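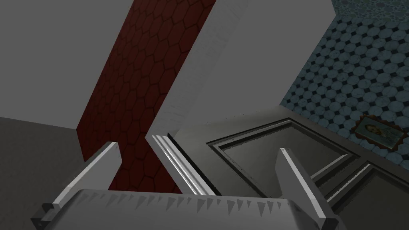
Tuesday, November 22, 2022

My front door sticks. It has stuck every winter since I moved to Urkness, and for the first few years I dealt with it the way I deal with most household problems, by shoving harder and telling guests it has character.

This year it stopped having character and started having a deadbolt that wouldn't meet its hole. I found this out at 9 at night, in my socks, leaning my whole weight on the thing while turning the key with both hands. The bolt went in eventually. Then it didn't want to come out again in the morning, and I left for work through the kitchen, carrying the recycling, past a neighbor who waved at me with some interest.

So I have spent a good part of November learning about doors. I can't recommend it as a hobby, but I've had worse ones.

The first thing I learned is that I had been blaming the wrong suspect. I'd always assumed the wood swelled. Everybody says the wood swells. My father said it, the man at the hardware store in Dremside said it, and I've said it myself to strangers at parties. And wood does swell, mostly in the humid months, so by rights my door should have been at its worst in June and a delight by Thanksgiving. Mine does the reverse. In June it swings like a saloon door. I had lived with that fact for 6 years without once holding it up next to the thing I kept telling people.

What I had was a sag. The top hinge had pulled away from the jamb by the thickness of a couple of playing cards, and the whole door had tipped toward the latch side and down. Why it behaves in summer, I still don't fully know. My best guess is that the old porch shifts when the ground gets cold and takes the frame along with it. I mentioned this theory at the hardware store and was looked at kindly.

The second thing I learned is that the internet wants you to plane your door. Planing is what people tell you to do when they own a plane. I came very close to buying one. I had it in the cart, a Torkberg with a handle shaped like something you'd find on a good umbrella, and I had already imagined the curls of wood falling on the porch and me saying something offhand about grain. Then I read one more comment, from a person with no patience for anyone, who said to check the hinge screws first, you animals.

I checked the hinge screws. Two of them turned freely in their holes, like spoons in soup. The third had a head so full of old paint that it took me most of a podcast to find the slot.

If you're in the same spot, the fix goes like this:

1. Open the door and shove a wedge or a stack of magazines under the latch side, so the hinges aren't carrying it.
2. Take out one screw from the top hinge, the one nearest the middle of the jamb. Leave the others alone for now.
3. Put in a 3-inch screw where the short one was. It should reach past the jamb and bite into the stud behind it.
4. Tighten slowly and close the door now and then to see how it sits. You can pull it too far, and then it rubs on the other side and you get to feel stupid in a new direction.

I went too far. I backed it off half a turn, closed the door, opened it, closed it again. I did this more times than was needed. It makes a click now, a small polite one, and I had forgotten that doors did that.

Total cost: 32 cents for the screw, plus a screwdriver bit I already owned and had to find. I'd also like to enter into the record the quote I got last spring from Limsakul Doors & Windows, who were perfectly nice on the phone and would have rehung the whole thing for $380. I don't hold it against them. I had called and said the wood was swelling, and they had priced me accordingly.

Of course I couldn't leave it there. I went around the house with the screwdriver like a man checking tire pressure in a parking lot he doesn't own. The bathroom door, which has always drifted open at the worst moments, needed a hinge pin taken out and bent very slightly with a hammer. (You lay it on the step and tap it. It feels like vandalism.) The closet door upstairs has been painted so many times that its corners have gone round. I looked at it for a while and went back downstairs.

The weather strip along the bottom of the front door is next - it had been mashed flat by all that dragging, and now that the door hangs right there's a gap you could mail a letter through. I can feel it on my ankles as I type this. The store in Dremside has the rubber kind and the brush kind, and I have already read far too much about both. I'm leaning toward the brush.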